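Print this entry | E-mail this entry

Bench notebook – instrument arms, jaw comparison
December, started 2:15 pm

Jaw set A is the Misance pair that came with the arms. Jaw set B is the Brøndum pair, narrower, and priced as if somebody had carved them by hand. Same pad recipe for both, same controller (Cludell, old firmware, because the new firmware has opinions about wrist roll). The plan was to fill a page with numbers. The page has some 264 words of complaint and a few numbers.

What I wanted to know is which pair lets go of thread when told to. Holding is easy. Every jaw we have ever bought holds beautifully, including the ones that were supposed to be open.

Setup notes before I forget them again. Motion scaling at 5:1 for the whole session. I tried 2:1 for the first throw and felt like I was conducting an orchestra with a garden rake, so back to 5. Homing on the left arm threw error 702 again. Cleared it by power cycling, which the Hivwood manual calls "operator recovery" and I call turning it off and on.

Black thread on a pale pad is easy to see until it wanders into the dark at the edges, and then I am tying by memory. Two views from the session:
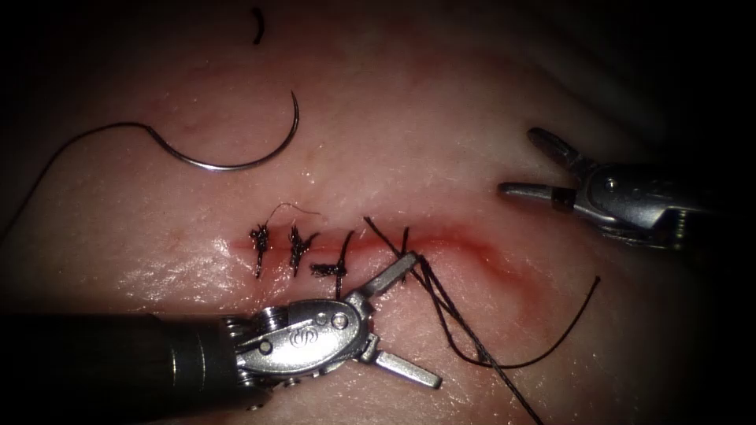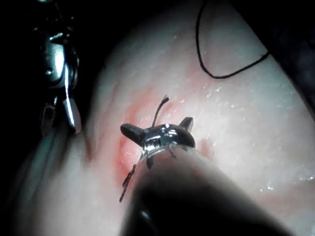 Both views have a shine problem. The wet surface throws back little sparkles right where I want to judge thread position, and the jaws do the same along their edges. Lowering the light costs me the corners, and the corners are already mostly a rumor.

Comment added in the margin by the next bench over: the glare is a lamp problem and should be kept out of the jaw score, and has anyone tried the same throws with the arms swapped left for right? A grabby left jaw and a grabby left cable look identical from the console.

Fair. I had not swapped them. I had been blaming set A on the left for most of the afternoon – with some feeling – and the cable on that side is the older one.

Next time: swap arms first, then swap jaws, one change per run. Move the lamp lower and off to the side. Cut the thread before starting, all to one length. Ask Brøndum whether the narrow jaws come with a coarser face. Left arm parked with the wrist straight, console off, 702 still in the log.

Last updated: December, 5:40 pm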